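Gripper comparison, progress note for the Covik fund
27th August
From: Hamdia Tamiru, Studus bench

Short one, the long write up comes with the next claim. Main thing: we're on plan for the button task, behind on the controller side.

**Done since May**

- Fixed the task. Push-button boxes on the marble sheet, arm comes down from above, presses, backs off. Same task for every gripper so the numbers can sit next to each other.
- Brineo gripper: full set, 1000 presses. Logs checked.
- Habte gripper: full set as well. Logs checked except the last batch, will do that this week.
- Total presses logged so far incl. warm-up and throwaways: 2276.
- Box positions get shuffled every 30 presses. Slows us down but the early runs with fixed positions told us very little.

**What we see so far**

Both grippers press the big buttons without trouble. Small ones are where they split. Brineo drifts sideways on contact, worse toward the edge of the sheet. Habte is slower coming down but lands closer to center. Don't quote this yet please, needs the last batch.

Mushroom style buttons are forgiving, almost any contact works. Thinking of dropping them from the scoring and keeping them only as a warm-up. Tell me if you object.

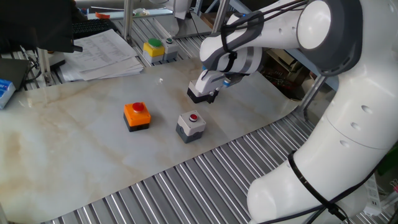
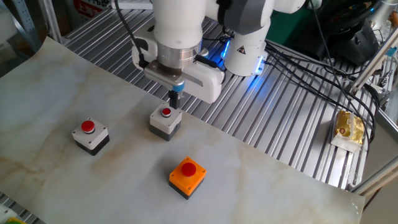
*Button task on the marble sheet, gripper over a grey box with a small red button in both.*

**Problems**

1. Sheet curls at the right edge. Changes the height a little so we keep scored presses away from there. Tape didnt hold, trying clips.
2. Controller swap is late. New unit needs a firmware version we don't have, supplier says it's coming. No date.
3. Cable routing. Cables pull on the wrist at full reach, two runs binned for that. Rerouted once, better, still not happy with it.
4. Lost 3 days to camera calibration. Lens settings got reset, had to redo teh whole thing.

**Money**

Equipment line is fine. Staff hours over by a bit, all of it calibration. Would like to move the unspent travel into hours, form is attached seperately. Need a yes or no before I book anyone for the next block.

**Next**

- Finish Habte log check
- Small-button set again for both grippers, slower approach speed
- Controller test as soon as firmware shows up, otherwise we run the third gripper first
- Draft table of press results to you for comments

Call me if the travel thing is a problem, email is slow this week.

H.T.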